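Chapter 3: Before You Spend a Dollar

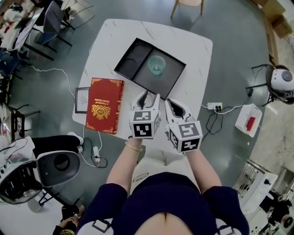
Figure 3.1. Two hand-held grippers, each with a marker cube mounted behind the jaws, held over a work table.

I love this part of the job, and I've still managed to mess it up more than once! My first equipment budget, back at Skurton, had one big line for grippers and nothing else on it. Then I started adding what a work table really needs - power strips, cables, a tripod stand, a decent chair - and the extras came to $1510. Ouch.

So we'll start this chapter with the small stuff and work up to the arms. Lurdes Frade lent me her planning sheet from Matos, all 27 lines of it, and we'll fill it in together as we go. Grab a pencil (you'll be erasing a lot).

First, walk over to your own bench and write down every item that plugs in. Don't look up prices yet, we'll get to quotes in Section 3.2. Next to each item put who will use it and whether you could borrow one until September.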